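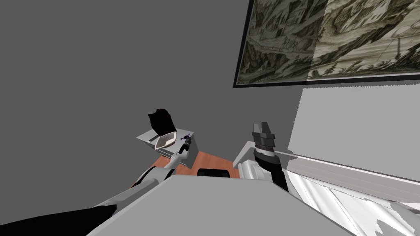
**Holness Clinic Welcomes Parisa Taheri, MD, to Its Heart Care Team**

HOLNESS, Oct 27, 2019 – Holness Clinic is delighted to announce that cardiologist Parisa Taheri, MD, has joined the staff and is now seeing new patients!

Dr. Taheri comes to us after 17 years at Wostent Medical Center, where she ran the heart failure program and trained 47 fellows. She speaks English, Farsi and Mazandarani, and she has a special interest in heart rhythm problems and in women's heart health.

"I love getting to know people over many years, and their families too," Dr. Taheri said. "Holness has made me feel at home from my first visit."

Her arrival means the clinic can offer around 50 more heart appointments each week, including early morning visits (a long-standing request from our patients). She will also see patients two afternoons a week at our Enska Street office.

Most insurance plans are accepted. To book a visit, call the front desk and ask for extension 211, or stop by either office. New patients should bring a list of their current medicines.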